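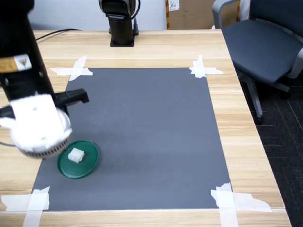

Fixturing is the cheap half of the job

Most of the writing about small robot arms in home and shared shops is about the arm. Payload, reach, repeatability, which controller, which software stack. I have read a lot of it and written a little. After two years of building pick-and-place cells on borrowed bench space at the Prislow workshop, my view is that the arm deserves perhaps a quarter of that attention, and that the surface under the part deserves most of the rest.

By surface I mean whatever the part sits on, how that thing is held to the table, and how the table relates to the arm base. A hobby builder will spend months choosing an arm with a repeatability figure in hundredths of a millimeter and then set the workpiece on something that can be pushed out of place with an elbow. The error budget is a sum. Improving the smallest term in it does very little.

My own case is ordinary. I wanted a cell that would pick light parts and drop them into a tray, unattended, for a full evening. The first version used a Vollmont parallel gripper and taught positions only, no vision. I ran 600 cycles and logged every miss. The log showed a slow drift in one direction, a few missed picks early and a cluster of them late. I spent two weekends on the arm. I re-homed it, checked the joint offsets, tightened the flange bolts, and rewrote the approach move so it came in slower. The drift stayed the same.

The cause was the mat. It was a thin sheet lying on a smooth tabletop, held by its own weight, and every slightly low approach nudged it. Taping the corners removed most of the drift in ten minutes. The next run went 411 cycles before the first miss, and that one was a part I had loaded badly.

Tape has a poor reputation among people who own milling machines. Ludger Petersen, who has a proper machine shop and opinions to match, regards it as a confession. His position is that a fixture should be doweled to a ground plate, and that anything less will have to be redone. For a cell that makes one part for five years he is correct. In a shared shop the cell gets torn down on Sunday and the bench goes back to whoever booked it, and a doweled plate is a large object to carry down a flight of stairs. It also fixes your layout before you know what the layout should be. I changed mine 4 times in May alone. Each change cost me some tape and one round of re-teaching.

Tape does have real limits, and they should be stated. It creeps under sustained side load. It leaves residue on some finishes and lifts the finish on others, so test it somewhere that doesn't matter. It should go on in crossed strips at the corners, long enough to get a decent grip on the table, and it should be replaced whenever an edge starts to curl. I pencil a witness mark on the table at two corners of the mat. If the mat and the marks disagree at the start of a session, I re-seat it before powering the arm.

The second thing I would argue for is compliance in the part. Builders tend to start with the part they care about, usually something rigid and expensive, and learn about their height error by cracking it. Start with foam. A foam block tolerates a grip that is a few millimeters off in width and an approach that is slightly too deep. It does hide errors, and this is the usual objection. I think hiding small errors is useful in the first week, when the large ones are still in the program. Go to a rigid part once the sequence runs clean from end to end, and expect to re-teach the heights.

The third is to put the part in something shallow with a rim. Jar lids are good. A lid catches a part that gets knocked, keeps it within reach of the next attempt, and gives you one object to relocate when you want to test a new pick position. It also adds the thickness of the lid to your pick height, and I have forgotten that more than once. If the lid can slide, it becomes one more loose joint in the stack, so a piece of double-sided tape underneath is worth the trouble for long runs.

None of this is advanced. Wiegand's old bench notes on fixturing cover nearly all of it in two pages, and the Andska forum has a thread on mat drift that predates my own trouble. I read both before I started, and skipped to the parts about trajectory planning.

The usual upgrade path in a shared shop is a better gripper, then a better arm, then a camera. I would put a stable surface ahead of all three. My cell has now run 2000 cycles on the original arm and the original gripper, with vision still on the list. The most recent fault was a table leg on an uneven floor. I put a shim under it and re-taught the tray.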